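Londolstead Lab Newsletter
Equipment plan for the coming year: simulation seats, one arm, and what we are deferring
July 2021

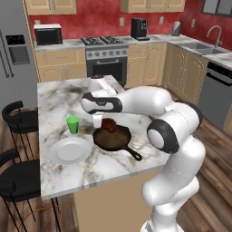
Where the budget stands

The equipment request for the manipulation group went to the finance office last week. It covers the simulation side and the physical side in one document for the first time. In previous years these were two requests with two deadlines, and the workstation order regularly landed before anyone had settled what the workstations were for.

The short version is that we are asking for more compute and fewer arms than the draft circulated in spring. The draft had three arms. The submitted version has one, with an option on a second if the Korkorholm space is wired by the end of the budget year. Veronika Kälin wrote the revised request and will take questions on it.

What the simulated kitchen is used for

The kitchen scenes are now the main development environment for the tabletop work. A typical setup has the arm at an island with a skillet, a plate and a cup within its workspace, and a target object near the pan. The background holds a range, a refrigerator, a sink and a dishwasher. Most of the current tasks involve only the island, but the rest of the room affects rendering cost, and rendering cost is what drove the compute numbers.

We measured this in the spring. A run with the full room takes noticeably more GPU memory than a run with the island alone. The stripped room trains faster, but policies trained on it have been less reliable when moved to a cluttered view, and we have stopped using it for anything other than debugging. The budget assumes full rooms throughout. Anyone whose project can work with the stripped version should say so, and the hours will be moved to someone else.

Compute

The request is for 20 simulation seats. A seat here means one scheduled slot on a GPU node with storage attached and a software license where one is required. We currently have fewer than that and they are oversubscribed on most weekdays. The queue is worst in the two weeks before a paper deadline and there is no reasonable purchase that would fix that. The new number is sized for an ordinary week.

Two options were compared. The first was to buy nodes outright and put them in the existing rack. The second was to lease capacity from Juton on a twelve-month term. Buying is cheaper over three years if the nodes are busy more than half the time. Leasing is cheaper in the first year and avoids the cooling work that the rack room would need. The facilities estimate for cooling came back higher than planned, and the quote is valid only through August.

We have asked for a split. Eight seats would be on purchased nodes, which fits within present cooling. The other twelve would be leased. The lease has a clause allowing the count to be reduced once, at the six-month mark, with 30 days of notice. It does not allow an increase at the same rate, so the starting number should be the higher one.

Storage is a separate line. Rendered rollouts accumulate quickly, and the shared volume is at 400 terabytes with almost 56 percent of it belonging to projects that have ended. Before any new disk is bought, those projects will be asked to mark what must be kept. Scene files, task definitions and random seeds are small and will be kept regardless. Rendered frames can be regenerated from them and are the first candidates for deletion. If your results depend on a renderer version that is no longer installed, mark the frames as well.

The arm

The physical purchase is one arm with a two-finger gripper, a controller, a mounting pedestal and a spare set of fingertips. McAlister is the integrator on the preferred quote. Two other integrators responded. One could not meet the delivery window. The other quoted the arm at a lower price but left out the pedestal, the emergency stop wiring and the acceptance test, and with those added the totals were within a few percent of each other.

Readers who have not bought an arm before should know how the total breaks down. The arm and controller together are a little over half. The remainder is gripper, pedestal, safety equipment, shipping, installation, training and the first year of service. In the last purchase the safety equipment was left to a later order, and the arm sat in its crate until that order cleared. The present request has everything on one purchase order with one delivery date.

Items on the quote that were questioned in review, with the answers given:

Spare fingertips. Kept. They wear, and the lead time on replacements is long compared with the price.

Wrist force sensor. Kept. The pan tasks involve contact with a hard rim, and joint torque estimates alone were judged too coarse for it.

Second gripper. Removed. It can be added later without changing the mounting.

Extended warranty. Removed for years two and three. The service contract can be renewed annually at the rate written into the quote.

Mobile base. Removed. Every task on the current plan can be done from a fixed pedestal. The draft had included a base for tasks that span the counter and the sink, and none of those are scheduled in the coming year.

Mock kitchen

The physical test area will be a partial copy of the simulated one. Building the whole room was priced and dropped. The part that matters for next year is an island-height work surface with enough clear floor on one side for the pedestal, plus a shelf at the back to hold clutter. The surface will be a stock countertop section in a light patterned finish. A patterned surface is harder for depth estimation than a plain one, and it is the condition the policies are trained under.

Working range has been checked on paper. With the pedestal set beside the island, the far edge of a full-size pan in the middle of the surface is inside the arm's comfortable reach, and so is a plate on the far side of it. The stools in the simulated room will not be copied. They are outside the workspace, and the risk assessment is simpler without them.

The objects are to be bought in ordinary retail quantities: pans, plates, cups, and food stand-ins that can be washed. The line for these is 155 dollars per task set. That figure assumes two of each object, so that a broken cup does not stop an experiment. Please do not bring objects from home for recorded trials. The models need to be measured and weighed once, and mixed sets have caused trouble with this in the past.

Cast iron deserves a note. A full-size skillet held at the end of its handle puts a large moment on the wrist, and on some arms that exceeds the rated limit even though the mass alone does not. The rated payload on a data sheet is given at a stated offset from the flange. Check the offset before choosing an arm from the payload figure. For the first round of physical trials the pan will stay on the surface and only the lighter objects will be moved.

Deferred

The following were in the draft and are not in the request:

Motion capture for the test area. The loan set from the gait group is adequate when booked ahead.

A second integrator visit. The first visit covers installation and one day of training. Those who need the training should hold the date once it is announced.

Replacement of the older workstations along the north wall. They still run the scene editor. They should not be used for training runs.

Network upgrade at Korkorholm. This sits with the building project and will be paid for there if it is approved.

Timeline

The finance office has said to expect a decision in August. If the request is approved as submitted, the Juton lease can begin within two weeks of signature. The purchased nodes have a longer lead time and will be installed as they arrive. The arm is quoted at fourteen weeks from order, with installation the week after delivery. The work surface will be built before then, as the pedestal position has to be marked on the floor and signed off by the safety office ahead of the integrator's visit.

If the request is approved in part, the order of priority is leased seats, then the arm with its safety equipment, then purchased nodes. The arm will not be ordered without the safety equipment under any version of the plan.

What is needed from project leads

A one-line estimate of simulation hours per month, full room, for the coming year. A list of data on the shared volume that must be kept. A statement of whether the project needs time on the physical arm and, if so, for which tasks and which objects. Send all three to Veronika Kälin in one message. Projects that do not reply will be entered at last year's usage, with no time on the arm.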